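Ernura 小方桌：用了一个冬天以后

先说结论：如果你想要一张能放在地毯上、不晃、颜色不难看、四个角不会在半夜攻击你大腿的小桌子，这张可以买。如果你想要一张会让客人问“哪儿买的”的桌子，请把钱留着。我家来过的客人里，唯一对它发表过意见的是 Giuliana Bedoya，她说：“哦，桌子。”

我是去年 December 下的单，也就是十二月，店家的确认邮件非要中英混排，我被传染了。价格2284，不含运费，运费70。当时还在 Ernura 和 Nerer 之间犹豫了很久。Nerer 那张便宜400，桌腿细得像鹭鸶，商品页上永远只摆一只空花瓶，我怀疑再多放一枝花它就要请病假。

到货是一个扁得惊人的纸箱，里头有桌面、桌腿、一包螺丝和一张说明书。说明书全是图，画里的小人一直在笑，从第一步笑到最后一步。我笑到第三步。四条腿里有一条的孔位稍微偏了点，得先把另外三条都拧松，哄着它进去，再回头一一拧紧。总共花了一个晚上，外加一把自己的六角扳手，附送的那把软得可以当书签。

桌面是我最满意的地方。浅色木头，纹理很细，不抢眼，圆角磨得也顺手。接近正方形，四面坐人都差不多，不存在谁坐了“主位”的问题。坏处是你永远记不住自己上次坐的是哪一边，杯子也就永远在另一边。

靠一侧桌边有个黑色小圆孔，走线用的。位置不在正中，偏了一点，强迫症患者请提前做好心理建设。孔径不大，普通充电线能过，带方块头的就别想了。我有两个月没往里穿过任何东西，只掉进去过一支铅笔，后来又掉进去一支。

我拿它主要做布活：裁、折、压边，偶尔给椅子腿做毡垫。毛毡这东西在光面桌上爱跑，你折好一道边，手一松它就自己摊开，像是从没答应过你。这张桌面比我原来那张玻璃的强得多，灰毡条纵着对折，折边能老老实实鼓在那儿，够你腾出手去按另一头。不过浅色桌面显毛，灰色绒毛落上去一目了然，每次收工都得拿湿布走一遍，干布只会把毛从左边请到右边。

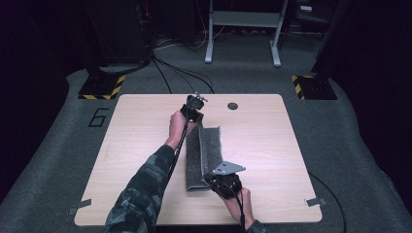 Lucero Echeverri

再说尺寸。铺一条毡子绰绰有余，裁整幅窗帘就不行了，布会从两边垂下去，然后靠自重慢慢把剩下的也拖走。我试过一次，最后是跪在地毯上裁完的，桌子在旁边看着。

稳定性在我这儿算好。下面是灰地毯，短毛，桌腿踩下去不陷也不滑，压折边的时候整个身子的重量靠上去，没听见它吱过一声。换到厨房的瓷砖上就有轻微的跷脚，垫了张折起来的收据，解决。收据是这张桌子自己的，也算物尽其用。

胶带问题，有人在评论区问过。我在两个桌角各贴了一小条灰胶带，一条斜着，一条比较平，本来想贴得对称，后来觉得人生苦短。贴了11天以后揭过一次，没带起表面，留了一点胶印，用橡皮搓掉了。更久的没试过，更黏的胶也没试过，别拿我的话去跟客服吵架。

耐脏一般。茶渍十分钟内擦得掉，过夜的会留一圈浅印，要凑近了侧着光才看得见。划粉没事。水消笔没事。有一回裁刀走偏，留了道短划痕，就在我最常坐的那一边，如前所述，我并不知道是哪一边。

客服我只打过一次交道，问能不能单补一条孔位正常的腿。对方回得很快，很客气，说可以，需要我把整张桌子拆开装回原箱寄回。我看了看桌子，又想了想那个早就压扁卖掉的纸箱，决定和那条腿好好相处。

顺便说说同时考虑过的 Guzmán 折叠桌。朋友家有一张，收起来确实薄，可中间那道合缝正好横在你要画线的地方，粉笔走到那儿必定跳一下。吃饭可以，做布活就算了。

优点：稳，颜色耐看，圆角，桌面不滑布。
缺点：显毛，孔位看运气，走线孔小，扳手是个摆设。

会不会再买？同样的价钱，会，但我会先问清楚有没有大一号的。目前页面上的大号一直显示“即将到货”，从我下单那天起就在即将。

2020年3月补充：大号还是即将到货。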